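Last updated Sunday, October 4, 2026

# Carrier bags, bin liners and cling film: keeping the plastic drawer in order

Most kitchens have a place where thin plastic ends up. In ours it was the cupboard under the sink, and before that a drawer by the cooker that no longer closed. These notes cover sorting, storing and using up bags and film. They apply just as well to a garage or a workshop.

## Sort before you store

Empty the whole cupboard on to the table. Do not try to sort it in place, as the bags at the back will stay at the back. Make one pile of bags that are fit to use again and one of everything else.

Check the bottom corners first. Put a hand inside, spread the fingers and hold the bag up to a window. Small holes show up as bright points. A bag with a hole is still good for packing or for covering things, but not for carrying food or lining a bin.

Discard any bag that has held raw meat, fish, garden chemicals or paint. Washing thin film properly is difficult and it is not worth the risk.

Brittle bags should go as well. Some types are designed to break down, and they will do so in your cupboard and leave flakes over everything. If a bag crackles and splits when you pull it gently, put it out.

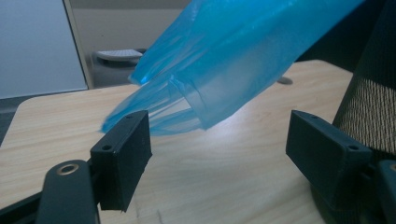

*A thin blue bag, handle loops drooping.*

## Folding flat

Thin bags take up far less room when the air is out of them. There are several ways to fold them and the simplest is good enough.

1. Lay the bag on a table and pull the handles level.
2. Smooth it from the closed end towards the handles, so the air leaves by the top.
3. Fold it lengthways in half, then in half again.
4. Roll it up from the closed end and tuck the handles round the roll.

Rolled bags stand upright in a shoebox or an old loaf tin. Put the newest at the back and take from the front.

If you don't care for folding, use a tube. An empty tissue box fixed inside the cupboard door works, and so does a sleeve sewn from an old tea towel with elastic at both ends. Push the bags in at the top and pull them out at the bottom. I used a Brilen dispenser for a few years and found the opening too tight for larger bags, which tore on the way out. The tea towel sleeve has lasted longer.

## How many to keep

Decide on a container and keep only what fits in it. When the container is full, stop adding. A household which takes its own shopping bags out will need very few spares.

Valquíria Bastos, who wrote to me in June after the last version of this page, had emptied the loft and the cupboard under the stairs and ended up with 143 bags. She kept one shoebox full and took the others to the collection point at her supermarket. Check what yours accepts before you load the car, as some take carrier bags and bread bags but refuse film that has been in contact with food.

## Opening a bag that won't open

New bags and liners often cling together at the mouth. Rub the edge between finger and thumb with a slight twist. If your hands are very dry, touch a damp cloth first. For liners on a roll, make sure you are at the open end, as the seam can look much the same in poor light.

For a bag on a roll that tears in the wrong place, lay it flat, hold down the roll side with your palm and pull the loose side sharply to one side. Pulling straight up tends to stretch the film.
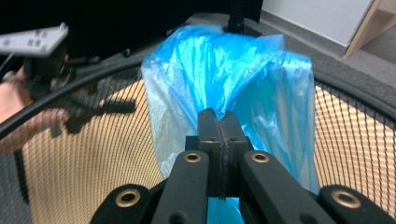
Bin liners slip down for two reasons. Either the liner is too small and is pulled in by the weight, or there is air trapped underneath it. For the first, measure round the rim of the bin and buy to that size instead of going by litres. For the second, push the liner right down into the corners before folding the top over the rim. A large elastic band round the outside will hold a stubborn one.

Keep the roll of spare liners in the bottom of the bin itself, under the one in use. A sheet of newspaper on top of the roll will keep it clean if there is a leak. Bundgaard bins have a recess for this under the lid, but it only takes the small rolls.

## Cling film

Store the box in the fridge for an hour before a big session of wrapping. Cold film clings to itself less and is easier to handle.

To find a lost end, press a piece of sticky tape on to the roll and lift. Work round the roll a little at a time. Once the end is free, pull off a full width and throw the ragged part away, otherwise the next sheet will split in the same place.

If the cutter on the box is blunt, transfer the roll to a refillable dispenser. Mine is a Rendard with a sliding blade. It cuts cleanly, though the lid needs to be pressed shut with two hands.

Film grips glass and glazed china well and most plastics badly. Wipe the rim dry before you cover a bowl. For plastic tubs, use the lid or put a plate on top.

## Other uses for old bags

- Paint brushes between coats: wrap the bristles tightly, press the air out and secure with a band. Overnight is fine for most emulsion.
- Shoes in a suitcase, one bag per pair, soles outwards.
- Limescale on a shower head: pour in white vinegar, tie the bag over the head and leave for an hour. Do not do this on brass or gold-coloured finishes.
- Padding for parcels, loosely scrunched and packed into the corners.
- Lining a hanging basket. Make a few holes with a fork first.
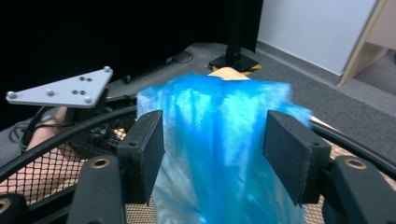 Freezing is a different matter. Carrier bags are too thin for it and let the air in, and food will dry out at the edges. Use proper freezer bags, squeeze them flat and write the contents on before filling. Once full they are hard to write on, and a marker will not take on a cold surface. The Tirar ones with a white panel are easiest to label.

## Safety

Keep all thin plastic away from babies, small children and pets. A high shelf or a cupboard with a catch is best. Tie a knot in any bag you are throwing out.

Do not store bags beside the cooker, the boiler or a hot water pipe. Film softens at quite low temperatures and is unpleasant to remove. If some has already melted on to a hob or toaster, switch off, let it cool completely and lift it with a plastic scraper. A little bicarbonate of soda on a damp cloth will deal with what remains.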